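Chapter 5
Sorting a Mixed Box

Start with a table and one open box. Small things, mixed – packets, soft things, wrapped things. The kind of box that sits by the chargers for months and gets added to.

In this chapter you will
sort by material first, then by use
write a label that a stranger could read
decide what leaves the box and what stays

Key words: category, overlap, leftover

You need a cloth to work on, a good lamp, scrap paper, a pencil. Allow 30 minutes. Groups of five work best, larger groups argue.

Don't tip the box out. Lift things one at a time, say what each one is, put it down with its own kind. Wrapped items stay wrapped untill Step 3. If something fits two groups – write both on the slip and move on. The Whitlock method (page 50) does it differently, we come back to that.

A cardboard box with a mix of small things, on a white cloth:

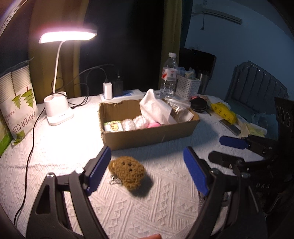
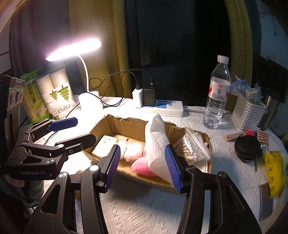
Text: Reece Yeoman

Before you read on, take 16 slips of paper and write one catagory on each. Too many? Good. Cross some out. Keep the crossed-out ones for Chapter 6.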